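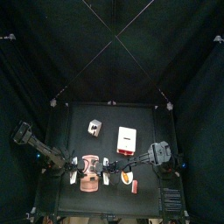

3.2. Acuerdos de confidencialidad y supervisión del consejo

La muestra se compone de 49 expedientes de investigación interna abiertos por consejos de administración de sociedades cotizadas contra su primer ejecutivo. En 19 de ellos existía un acuerdo previo de confidencialidad con la persona denunciante; en 17 de esos 19, el consejo no había sido informado antes de la firma. La codificación siguió el protocolo de Willems y Selvanayagam, con tres categorías según el origen de los fondos: patrimonio personal del directivo, tesorería de la sociedad o vía mixta.

La distinción tiene consecuencias contables. Cuando el pago se realiza con fondos personales pero beneficia a la entidad — por ejemplo, al evitar un litigio en el que esta sería codemandada —, la obligación de registro depende de la normativa aplicable y del criterio del auditor. El caso Raddale ilustra la primera categoría: el importe no figuró en las cuentas anuales y hubo de reexpresarse el ejercicio. En Flavutside, por el contrario, el desembolso se contabilizó como servicios profesionales externos, sin identificación del beneficiario.

Los expedientes se localizaron mediante la base Stustudex y se contrastaron con la prensa económica. Se excluyó el de Karpenko por no constar la fecha del acuerdo.

El nivel de detalle de las actas es desigual. Varias recogen únicamente la designación de un asesor independiente y el cierre de las actuaciones, por lo que la variable «duración» se trató como dato ausente en esos casos y no se imputó.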